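# Marble floor in the hallway: how to sweep it without scratches, and what are the rusty lines?

**Posted by ikemska_tenant**

Hello all. I moved in July to a ground floor flat in the Ikemska building in Wumden, and for the first time in my life I have a marble floor. Before I always had carpet or lino, so please forgive if I ask simple things.

The floor goes through the hallway and into the front room. It is made of irregular pieces, white and grey and some a little pink, and it is polished, so every crumb is visible in the evening light. I would like to keep it well because the deposit for this flat is 737 and the contract has a whole paragraph about "damage to stone surfaces".

My daily way of cleaning is broom and long dustpan. My back is not good and I do not want to bend, so both have long handles. The broom is a soft one, I think, but the shop did not write on it what the bristles are. 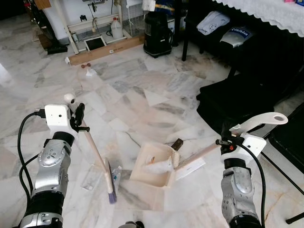

*Sweeping the marble, long-handled broom and dustpan.*

My problems are these:

- In certain light I see very fine lines near the front door. I can't feel them with the fingernail. Are they scratches from sweeping, or from shoes?
- There are thin rust-coloured veins in the stone. My mother is sure that it is real rust from water under the floor. I tried to rub one with a damp cloth and nothing came off.
- A fine dust always stays in a line in front of the dustpan. I move the pan back, sweep again, and the line is still there, only thinner.

The previous tenant left under the sink a bottle of Komthorpe bathroom cleaner, half full. Can I use this on the marble once a week? On the back it says "removes limescale" and "not for natural stone" is maybe there too, but the label is damaged and I can read only "not for nat".

Thank you for any advice, also if it is only for one of the points.

---

**stairwell_b**

Please don't use the Komthorpe! Anything that removes limescale has an acid in it, and marble is nearly the same stuff as limescale, so the acid eats the polish. You get dull patches which look like a wet glass stood there, and no cloth will take them away. The same goes for vinegar and lemon, also when your aunt recommends it. I made this mistake in my own bathroom with vinegar, and the patch beside the basin is still there after 4 years.

For washing take warm water and a small amount of a pH-neutral soap made for stone. I wash mine every 2 weeks and in between I only sweep. The mop must be well pressed out, and after it I go over with a dry cotton cloth under the mop head. If you leave the water to dry alone, you will see marks, especially with our hard water here in Wumden.

About the veins: they are most probably simply part of the stone. Iron in marble gives this colour, and a vein that is narrow, wanders about and crosses the grey parts was there before the slab was cut. Real rust from below is more like a cloud and it grows. Take a pencil and put a small mark on paper tape next to the end of one vein, then look again after 3 months. If it has grown, write to the landlord. Take the tape off each time after you checked, I would not leave glue on the stone.

The fine lines I think come from shoes and sand. Your broom, if it is soft, does not scratch by itself. What scratches is a grain of sand that is pushed along under the bristles, or under the edge of the dustpan. So lift the pan when you change place, do not pull it. I see many people pull it behind them because the long handle makes it so easy.

A mat outside the door and a second one inside help more than all the products. Put a mat with cotton or felt back, because some rubber backs leave a yellow shadow on light stone.

---

**mopfriend**

vinegar is fine, used it for years on my tiles

---

**stairwell_b**

Tiles are ceramic, mopfriend. On marble it is really a bad idea, please do not recommend it.

---

**corner_flat_entwistle**

I can add something to the dust line, as I have the same hallway floor in the Entwistle house, only more grey.

The line stays because the lip of the pan doesn't lie flat. With a long handle this depends on the angle at which you hold it. If you stand too near, the handle is steep and the front edge goes up a little. Try one step back, lower the handle until you feel the edge touch along its whole width, and sweep with short strokes. Big strokes only blow the dust over the pan.

What remains I take with a flat microfibre mop, dry, not sprayed with anything. I go from the far wall to the door in one direction and do not lift it until the end. Then I shake it out of the window, or wash it when it is too grey. Do not put softener in that wash, it makes the cloth slide over the dust.

Pick up the bigger things by hand or with the broom first, paper and bits of plastic and so on. If they go under the flat mop you will push them through the whole flat.

And one more point about the contract. Take pictures of the floor now, with the lamp from the side, near the door and in the corners. Send them to the landlord by email so that the lines you found are written down as already present. I did not do this in my last flat and we had a long discussion about one chip that was older than me.

---

**ikemska_tenant**

Many thanks to everybody. The Komthorpe bottle goes out of the house. I tried the step back with the dustpan this morning and the line is much smaller, the rest I took with a dry cloth on the mop. I have put tape beside two veins, one in the hallway and one near the window, and will write here again if one of them becomes longer.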